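Search tickets Enter keyword

Ticket: Golel invoices printing twice
Opened April 21, 2022

Hello, and thank you for being so patient with us over at the Lachance desk! Every invoice from Golel has been coming out of the Stukon printer in 2 copies, and we're nearly through the good paper.
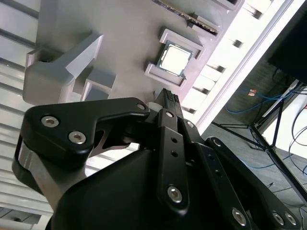
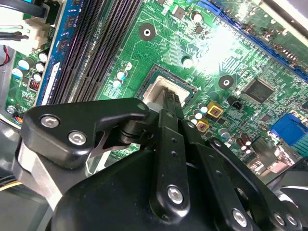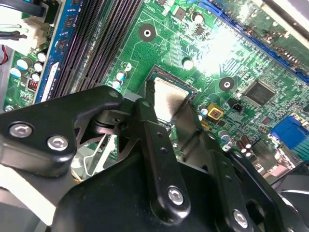 I did try your suggestion of clearing the queue (4 times, bless it) and the doubles came right back. The Skundden reports print fine, so I'm wondering about the invoice template. Could you please look at the copies setting on your end? I'm at my desk until 7 and happy to run a test page.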